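22 August 2020

Well, I did it, I wrote back and told them no. The council wanted me on the panel reviewing the Plodley church land deal, and then I saw Colton Chan's name on the list (he drafted the thing!).
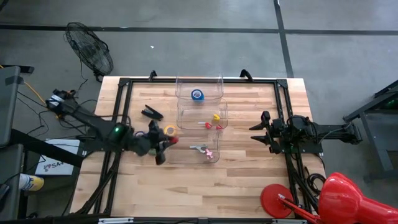
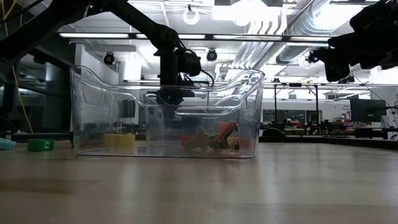 So can the panel still meet without me? It can, the rules only ask for a lawyer and two residents, and Mihret Beyene already said she'd sit.

Laurinda called after supper, pretty mad at me. I'm still sending my 204 signatures to the mayor on my own.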